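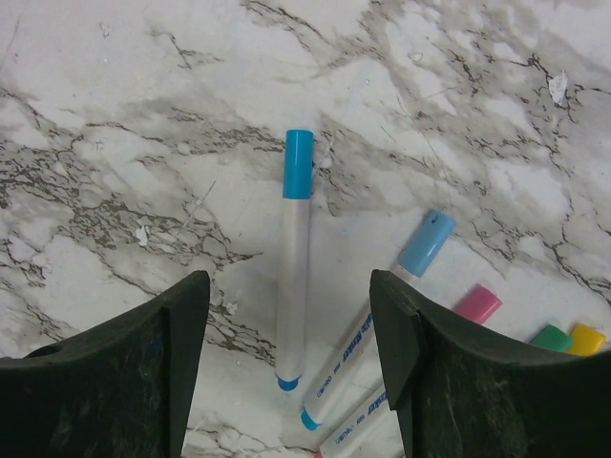 Relatório de progresso — Programa Gisura de leitura e aprendizagem de adultos
Entidade executora: Associação Peltstead
Destinatário: Fundo Plindanix
13 de setembro de 2020

1. Estado da tradução

A tradução do manual de leitura reflexiva de Nimal Weerasinghe está concluída nos capítulos 1 a 8, de um total de 11. A revisão terminológica abrange os capítulos 1 a 5. O texto de origem emprega quatro termos distintos para o que em português se reduz habitualmente a "atenção", e a equipa fixou equivalentes estáveis para três deles. O quarto mantém-se transliterado, com nota. Na revisão em papel, as alterações de terminologia são assinaladas a marcador, do tipo comum, de corpo branco e tampa azul-turquesa, e as alterações de sintaxe a lápis; só as primeiras transitam para o glossário. O glossário conta neste momento 70 entradas validadas.

2. Edição experimental

A edição experimental do primeiro volume (capítulos 1 a 4) teve uma tiragem de 1.000 exemplares, impressos em junho. A distribuição fez-se por bibliotecas municipais e centros de formação de adultos. Acompanha cada exemplar um caderno de exercícios de 24 páginas, destinado a registo individual do leitor.

Verificou-se um erro de paginação no índice remissivo. A errata foi enviada a todos os pontos de distribuição e a correção está incorporada nos ficheiros da segunda tiragem, prevista em 3.000 exemplares.

3. Inquérito aos leitores

O inquérito em linha recebeu 1.558 respostas válidas, incluindo leitores da versão digital. O tratamento quantitativo está terminado; a codificação das respostas abertas encontra-se em curso, sob a responsabilidade de Kamonchanok Wattanapong. Da leitura preliminar resultam duas observações:

a) O capítulo 3, dedicado aos hábitos que dificultam a mudança de opinião, é o mais citado nas respostas abertas, tanto de forma favorável como crítica. As críticas incidem na extensão dos exemplos.

b) Os exercícios de pausa e anotação no fim de cada secção são frequentemente omitidos por quem lê a versão digital. Propõe-se deslocá-los para o meio da secção na segunda tiragem.

Não se dispõe ainda de dados que permitam avaliar efeitos sobre práticas de estudo. O segundo inquérito, a aplicar aos mesmos leitores que autorizaram contacto, foi desenhado para esse fim.

4. Círculos de leitura

Funcionam seis círculos, dos nove previstos em candidatura. Quatro passaram a reunir à distância. A taxa de permanência é mais baixa nestes últimos — diferença que o relatório final tratará em separado, por os grupos não serem comparáveis em idade nem em dimensão. O guia do moderador, redigido a partir das notas de Châu sobre condução de debate, foi encurtado após a terceira sessão.

5. Desvios e pedidos

A rubrica de deslocações apresenta execução inferior à prevista. Solicita-se autorização para transferir o saldo para a rubrica de revisão científica, sem alteração do montante global. Solicita-se igualmente o adiamento da entrega do capítulo 11, cujo original foi reescrito pelo autor depois de assinado o contrato de tradução.

6. Trabalhos do próximo período

Conclusão dos capítulos 9 e 10; revisão terminológica dos capítulos 6 a 8; aplicação do segundo inquérito; abertura de dois dos três círculos em falta. O terceiro depende da cedência de sala, ainda sem resposta.

Anexos: mapa de execução financeira, glossário (versão 5), errata do primeiro volume.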